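Wurnik supper club moves into the old seed shop in Cinthorpe

For immediate release, April

I've been cooking for other people in Cinthorpe for the best part of my working life, mostly in kitchens that belonged to somebody else, so forgive me if this reads less like a press release and more like a person waving their arms about. Wurnik is getting its own front door! We open at the end of the month in the old seed shop on Camargo Street, with 40 seats, one long pass and a charcoal grill I have wanted since I was nineteen.

If you've eaten with us before, it was probably at the back of the Nurkham bakery, where we ran suppers after the ovens had gone off for the day. I loved those nights. I didn't love carrying every plate up a flight of steps, or washing up in a sink meant for bread tins. The bakery stays a good friend and will be making all our flatbreads and the rye loaf.

What's on the menu

The cooking is what I grew up with and then messed about with: smoked beans, sour soups, pickled everything, lamb shoulder left alone overnight, and a lot of things on sticks. Most plates are small and meant for sharing (you can refuse to share, I won't say a word). There'll be a set supper as well, six dishes brought out as they're ready, and a proper vegetarian version of it that I've spent longer on than the meaty one.

Puddings are short and old-fashioned. Plum dumplings, a baked custard, and whatever fruit the growers have too much of.

How we paid for it

A loan covered the building work. The grill, the chairs and the crockery came from you lot: 144 regulars put money in up front as supper vouchers, and every one of those will be honoured from opening night. Bring the card, or just tell us your name at the door, we've got the list.

I trained as a bookkeeper before I ever held a chef's knife, so I can tell you the chairs came in at £1,920, second-hand, and I sanded a fair few of them myself.

From the grill

Skewers start at 5pm and carry on until they've gone. Chicken thigh with plum, mushroom and garlic, pork belly with mustard, and a halloumi one for my niece, who would disown me otherwise. You don't need to book for these, there's a counter by the window and you can eat standing up. 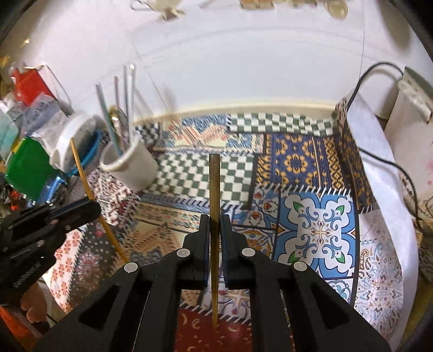
Booking and press

Tables for supper can be booked from noon on the Wurnik website, or by calling in at the shop while we're painting. Groups of more than eight, please ring first so I can move the furniture.

Writers and local radio are very welcome to come and eat before we open. Email the press address on our contact page and tell me what you don't like, and I'll cook round it.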